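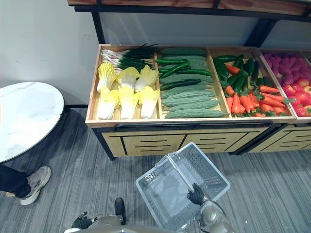
Winter storage trial: first figures from Wineck
February 2021

The cabbage storage trial at the Wineck site has reached the end of its first stage. Heads were cut in September and placed in two rooms: the older cold room, which runs on a fixed fan cycle, and the Pirnon room, where the fans respond to a humidity probe at shelf height. Both rooms were held at the same temperature.

A total of 2616 heads went in. At the latest check, 333 had been discarded from the older room and 155 from the Pirnon room. Most losses in both rooms were from gray mold on the outer leaves. Trim weight was also lower in the Pirnon room, but the scale was replaced partway through and those readings should be used with care.

Growers who store on a smaller scale can apply part of this without new equipment. Leave three or four wrapper leaves on each head, keep crates off the floor, and leave a gap between the stack and the wall. Do not store apples in the same room – ethylene causes leaf yellowing and drop.

The second stage covers napa types, which lose water faster than round heads. Fovbridge will supply 500 heads from its late planting. Members who want the full data tables can request them from the Ugwu office by mail or phone.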